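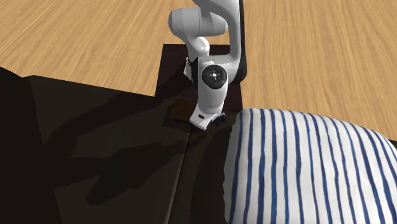 Posted in: Home & Garden > Furniture Care

White rings on my grandmother's dining table, is it ruined?

Hi everyone, I inherited a dark dining table from my grandmother (she bought it in 1948, and we have all eaten far too many pies at it) and last Tuesday I set a hot casserole down without a trivet. Now there's a cloudy white ring the size of a dinner plate. A shop in Pimasmont quoted me $184 to refinish the top and I'd love to avoid that if I can. Has anyone had luck at home?
Roscoe Villanueva

2 answers

Oh, I feel for you! White usually means moisture trapped in the finish, and black means it got down into the wood, so you're in the better camp. Leave it alone for 24 hours first. Then lay a clean cotton cloth over the ring and go over it with a dry iron on low, a few seconds at a time, lifting to check. Mine took most of an evening, with breaks for tea. If a faint haze is left, try a little paste wax on very fine steel wool, going with the grain, and do a hidden spot first, please!
Hollis Tran

mayonaise. leave it on overnight. my aunt swears by it

Related questions
Getting candle wax out of a tablecloth
Is 4000 grit too fine for shellac?
Wobbly chair legs, glue or screws?

We use cookies to keep you signed in. OK | Manage settings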